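Search this site
Go
2025-10-22
By Viera Šindelář

Looking after plastic bowls and cups

Most household plasticware fails at the surface long before it cracks. Scratches hold grease, grease holds pigment, and after a few months of tomato sauce the inside of a bowl is permanently orange. The notes below apply to ordinary rigid plastic sold for kitchen and picnic use. Melamine is a separate matter and does not belong in a microwave at all.

Washing. Rinse with cool water first. Hot water on a starchy or eggy bowl sets the residue. Follow with warm water and a little washing-up liquid, applied with a soft cloth. Scouring pads and cream cleaners remove the gloss, and it does not come back.

Grease film. If the bowl still feels slippery after rinsing, wipe it dry with kitchen paper and wash again with fresh water. Adding more liquid to dirty water achieves little. 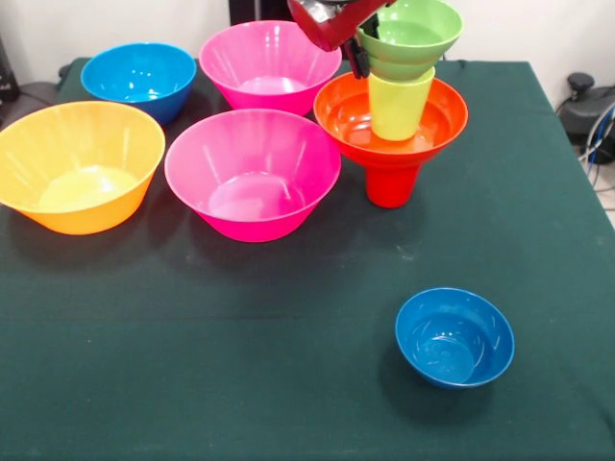
Stains are best treated the same day. Mix bicarbonate of soda with enough water to make a paste, spread it over the mark, leave for 14 minutes and rinse. Pale interiors show turmeric and paprika sooner than dark ones, so with a bowl like the yellow-orange one at the left, keep curry out of it and use it for flour or salad. Old stains may fade on a sunny windowsill, though long exposure makes some plastics brittle.

Smells. Fill with water and two spoonfuls of white vinegar, stand overnight, wash as normal. Do not combine vinegar with bleach.

Drying. Air-dry upside down on a rack. Bowls nested while damp will stick together and smell musty. If two have jammed, stand the outer one in warm water, put cold water in the inner one and twist gently after a minute. 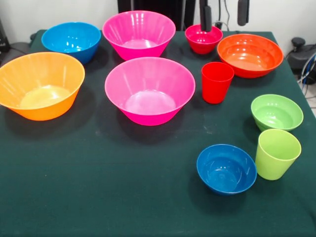

Brightly coloured bowls and cups, openings upward, on a green cloth.

Storage. Nest by diameter, largest at the bottom, no more than 6 to a stack. Put a sheet of kitchen paper between glossy pieces that are rarely used. Keep stacks away from the oven side of the cupboard.

When to discard. Cracks, a chalky surface that rubs off on a dry finger, or a rim that has warped enough to rock when inverted.

Comments

Sotiris Alexiou
The warm and cold water method worked on two mixing bowls that had been stuck since September. Needed three goes.

Tegan Stubbs
Does the paste work on lids? Mine have a groove that stays red whatever I do.

Viera Šindelář
Tegan, yes. Use an old soft toothbrush in the groove, light pressure.

Sang Cù
Lemon juice did nothing for turmeric here. Will try the windowsill.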